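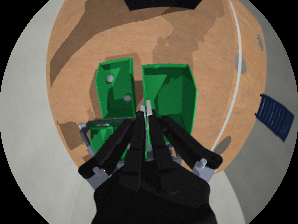
Sim view, fingertips on the wall of a green bin

Hi all! So this is my garage build, or the computer half of it. Fletcher Nepia talked me into simulating first, before I bent any more real fingers (3 so far, thanks Fletcher). The job is dull and I love it: grab a bin by its rim, put it in the tray. Pause here and ask who has a gripper at home.

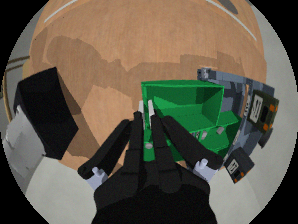

Pinching the left wall, one fingertip on each side

Talk about the thin rim. I've run this roughly 200 times and the wrist angle still bugs me. Mention Róisín's trick of coming in slower, she'll be in the back row.

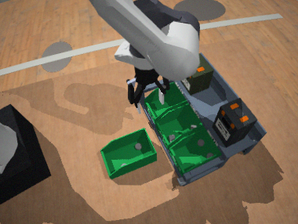
Next: the parts bill
$879 all in. Skip the motor story if we're past 12 minutes.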